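Fogh Hand Gripper: My Review After a Season on the Bin Bench

I pack and check kits at Hosport, where we rent out small lab supplies in clear plastic bins and get the bins back in every state you can imagine. On a busy day 400 of them come through. Last spring the company decided the dull part of my job (open the bin, take things out, put things in, close it, next!) should go to a robot arm, and the way the arm learns is from us. We do the task by hand with a Fogh gripper, it records the motion, and the arm gets trained on the recordings.

So I've spent a lot of hours holding this thing, and I have opinions.

How it feels in the hand

Heavier than it looks, but nicely balanced once you stop choking up on it. For the first week I held it like a hair dryer and my wrist let me know. Loosen up, keep your elbow near your ribs, and it gets a lot easier. The squeeze is smooth all the way through, and there's none of that crunchy feeling I got from the Tornov we tried first, which I was very happy to send back.

I'd still like a softer handle. By the end of a 40-take session I've got a red line across my palm, and I have big hands. A coworker with small hands has to shift her grip to get the fingers fully open, and that shift ends up in the recording. Fogh, if you're reading, please make a second size!

The fingers

Chunky blocks with foam on the inside, and I love the foam. Slick plastic is miserable to hold with anything hard, and with the foam I can pinch a rim without hunting for the perfect angle. It does get scruffy along the edges, though. Ours looked tired well before I expected, and swapping a pad means taking the finger off, peeling, scraping and gluing. Set aside 10 minutes the first time.

My other gripe is how thick the fingers are. Big stuff is no trouble at all. Anything small that's lying flat takes patience, and a lid edge can take me three tries on a bad morning.

The software side

We run it with Altasier on the bench computers. Starting and stopping a take is easy, and throwing out a bad one is easy too, thank goodness. Labeling is where it drags. You have to name every take before it'll let you go on, and the drop-down list has things in it that we've never owned. I was told the list would be trimmed. I'm still scrolling past it.

What it changed about my day

This is what my sister asked me about, and she was a lot more interested in it than in the foam pads. Was I training my own replacement? I worried about that plenty. So far the arm does the plain bins on the late shift, and I do the odd ones plus the recording. My shoulders feel better. I also talk to people less, because a recording session is quiet and you don't want to be laughing in the middle of a take. I miss the radio more than I thought I would.

The pay question got settled late, and only after we asked more than once. Recording hours now count as skilled time. If your workplace is bringing one of these in, get that in writing before the first session. I'd also ask who gets to say a take is bad. For a while that was decided upstairs, by people who'd never tried to catch a lid with two foam blocks, and we lost whole mornings redoing work that was fine. Now the person holding the gripper decides, and the mood on the bench is so much better.

One funny thing – I've gotten pickier about my own hands. After 300 takes of one bin you notice all the little extra moves you make, the tap on the rim, the half turn for no reason. I've dropped most of them. The arm picked up a couple before I did, so there's a machine on the late shift that hesitates over bins exactly like me.

Clear bins are the hardest thing we do with it. The walls catch the light, you see the table right through them, and with a finger on each side I still misjudge the near edge now and then.

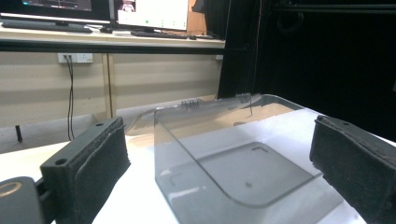

Same kind of work, with the lid standing open:
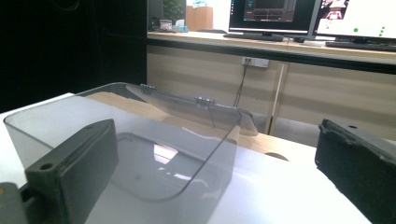
Would I buy it?

For a bench like ours, yes. It's sturdy, it's comfortable enough for a morning, and new people pick it up fast. I wouldn't plan on full days with it, and I'd order spare foam along with it. Four stars from me, and I'd go higher for a smaller handle and a shorter drop-down list.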